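Progress report to Hivilden, demonstration work package
Prepared by Hatsue Yagi, Aug 24, 2024

Collection on the two-handed tasks is on schedule. We have recorded 1,671 demonstrations against the 1,000 planned for this period. All were done by hand with the paired grippers, and Beat Sutter and Remo Mösli shared the sessions between them. 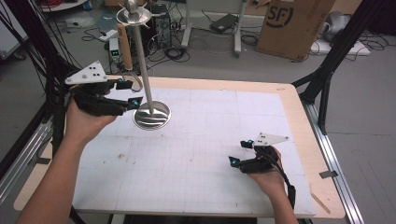
Some 20 recordings were dropped when tracking was lost on one side. Remo now checks both marker plates before each session - a short job, and losses are down.

The finger pads are wearing faster than we budgeted for. We have ordered 3 spare sets from Auer and would like to charge them to consumables.

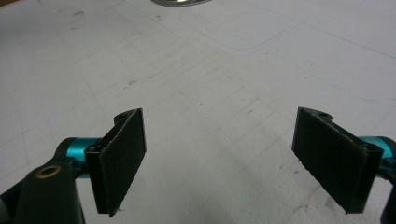
Training on the first batch has started at Bredinow. Hilkka Tikkanen will send results in October, along with a revised task list for the next period.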